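Gradska Student Robotics Club
Bench safety checklist with comments: PC assembly cell
Checked by: Siham Ait Brahim
Second check: Hala Farouk
Date: 11 December 2024
Job: Bouazza project, processor placing task
Sheet no. 173

Mark each line OK, FIX or N/A. Write a comment for anything marked FIX. The bench may be used with a FIX against it only if both names are on the sheet.

SECTION A. ROOM AND FLOOR

A1. Walkway to the door clear. OK
A2. Cables on the floor out of the walking line. FIX
Comment: There is a thin black cable on the floor by the round stand base. It's behind the bench and you wouldn't normally step there, but whoever goes round to reach the wall will. Tape it down or put a cover over it.
A3. Fire extinguisher in place and in date. OK
A4. Bags and coats on the hooks. OK
Comment (HF): Better than in September.

SECTION B. ARM AND GRIPPER

B1. Emergency stop pressed and released, arm stops and stays stopped. OK
B2. Speed limit set to the club value before the first run. OK
B3. Gripper fingers tight, no play. OK
B4. Wrist cables have slack at full reach and don't catch. FIX 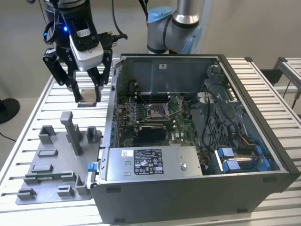
Cable slack has been on the list since the first Pustano session and it needs doing properly. The present ties were put on with the arm parked, so they tell us very little about what happens when the wrist turns. The black cables loop up and round the wrist, and there is a connector plug sticking out to the right of it, near enough to the loops that I'd like a right-angled one fitted. Until then, jog the wrist by hand through the whole programme before running it, and stop if a loop goes tight.

B5. Arm not in use is parked and locked out on its own pendant. OK
Comment: Two people, two pendants. Say out loud which one you are holding.
B6. Part held in the gripper is supported before power off. OK

SECTION C. WORKPIECE

C1. Computer unplugged from the mains, lead removed and put in the drawer. OK
C2. Power supply unit left closed. OK
Comment: It stays in the case for this task. It is not to be opened by students at any time, whatever the label on it says and however long it has been unplugged.
C3. Case can't slide on the bench. FIX
Comment: I could move it with one hand. The bench top is grooved, so clamping to it is easy enough. Use two clamps at the base of the case and keep them clear of the side the arm comes in from.
C4. Socket lever position checked by eye before each run. OK
C5. Loose wires near the memory slots held out of the way. FIX
Comment (HF): Thin wires cross over the slots. Soft tie, no metal clips inside the case.
C6. Fixture plate checked for cracked posts. OK
Comment: Spare prints are in the Lunier box, second shelf.

SECTION D. PEOPLE

D1. Safety glasses on everyone inside the line. OK
D2. Long hair tied back, lanyards off. FIX
Comment: One lanyard. Removed when asked.
D3. Wrist strap worn when handling boards or processors. OK
D4. No hands inside the case while the arm is enabled. OK

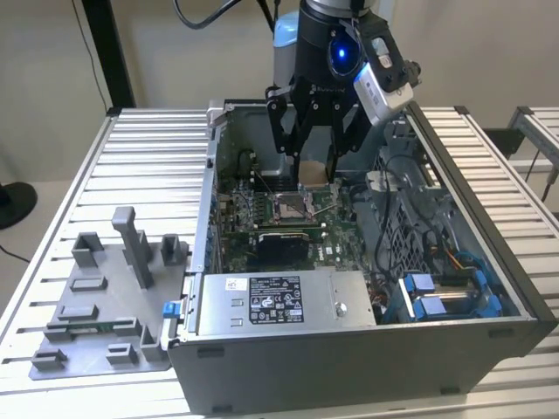
D5. One person runs the arm, one person watches, and the watcher has the stop button in reach. OK
D6. Watcher does nothing else, including typing up results. FIX
Comment: The watcher was filling in the log between runs with the arm still enabled. Disable it first, then write.

SECTION E. END OF SESSION

E1. Arm parked, gripper empty, controller off. OK
E2. Processors back in their trays. OK
E3. Tools counted back into the drawer. OK
E4. Run counter copied into the log. OK, reads 2,334

ACTIONS

A2 floor cable: Hala, before the next session
B4 wrist cables and plug: Siham, order part, then refit
C3 clamps: Hala, borrow from room 101 for now
C5 soft ties: whoever sets up
D2 and D6: read out at the start of the next session

Keep this sheet in the bench folder. The old one goes behind it.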